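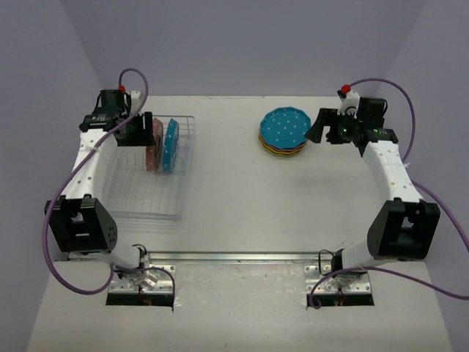 What can a student team learn from a task as ordinary as putting plates in a rack? Quite a lot about timing, contact and patience, and most of it in the first few weeks.

3.2 The plate task

Our second project of the year was the plate task, which we chose after the block-sorting project described in Section 3.1 had become too easy for the returning students. The setup is shown in Figure 2. Plates start in a flat stack near the back wall on the right, and the rack stands on the left. The goal is a rack with every plate upright in its own slot.

We loved this task from the first afternoon! A flat plate gives a gripper very little to hold. The rim sits low, the plate underneath is nearly the same size, and a finger that comes in slightly too deep will pick up two plates or push the whole stack toward the wall. Once a plate is up it has to be turned on its edge and lowered between two wires, and from the students' side of the table the slots are surprisingly hard to judge by eye.

Figure 2. The plate task with two plates, one pink and one turquoise with white dots, standing in the rack. The remaining plates are stacked beside the right gripper.

The class had 16 students, working in teams of two. Each team taught the arms by demonstration, with one student guiding the motion and the other keeping the log, and then traded places. Efa Jarman wrote the recording software, which the students named Pisteo, and Berwyn Owen looked after the training runs. By the end of the term the teams had saved 695 demonstrations between them. Sessions were capped at 30 minutes per team, a limit the students argued against all year (and regularly tried to stretch).

3.3 Two ways of sharing the work

We left the division of labor between the arms open, and the teams split into two camps. In the first, the right arm lifted a plate from the stack and passed it to the left arm over the middle of the table, and the left arm placed it. In the second, the right arm did all the lifting and placing while the left arm steadied the rack. The handover camp produced prettier motions and far longer logs. Siwan Gwilliam's team, who began with handovers, switched after a week of plates meeting in midair at the wrong angle – and then switched back, having worked out that the left gripper should wait with its fingers open and let the right arm do the approaching.

That exchange was one of the high points of the course for us. The students drew the handover on the whiteboard as a series of poses, crossed out the ones that did no work, and came up with a shorter path than the one in our own teaching notes. We have used their version ever since.

The second camp had a different problem. With the left gripper pressed against the rack, small errors in the right arm had nowhere to go, and a plate that would otherwise have slid into its slot jammed on the wire. Eleri Cadwaladr suggested holding the rack only while the plate was being lowered and letting go at first contact. Her team rewrote their demonstrations on that basis, and their trained policy was the first to fill the rack without a pause.

3.4 What went into the log

Every team kept a written log next to the recorded data. We asked for three entries per attempt: what the arms were meant to do, where the motion first went off plan, and what the team would change. Early entries were short ("missed", "missed again"). By week 8 many ran to half a page, with sketches of the finger position at the rim, and students had begun reading each other's logs before planning their own sessions. Section 4 draws on these logs, along with the interviews carried out by Eoin Scanlon in September.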